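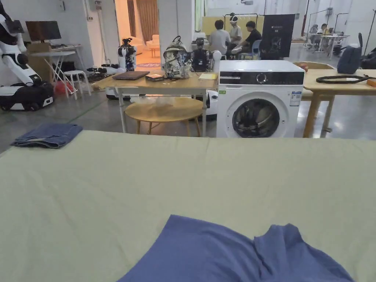 Damián Beltrán asks whether a substitution entered after the 40th minute can still be corrected once the half has been closed. It can, provided the match report has not been signed.

4.3 Correcting a substitution in Drenum

1. Open the fixture and select Match log.
2. Find the entry by shirt number. Entries are listed by minute, latest first.
3. Press Edit and change the minute, the player off or the player on.
4. Choose a reason code. Use 19 for a keying error and 123 for a referee's amendment.
5. Press Save. The old entry stays in the log, struck through.

Note: Stoppage time is typed with a plus sign, as in 45+2. Do not enter 47 for the first half — Drenum will move the substitution to the second.

Note: The log holds up to 100 entries per match. Struck-through entries count towards this limit.

Caution: Do not edit the same entry on two devices at once. The later save overwrites the earlier one without a warning.

Caution: Signing the report locks the log for both clubs. Later changes must be made by the league office under Reports, Reopen (see 4.6).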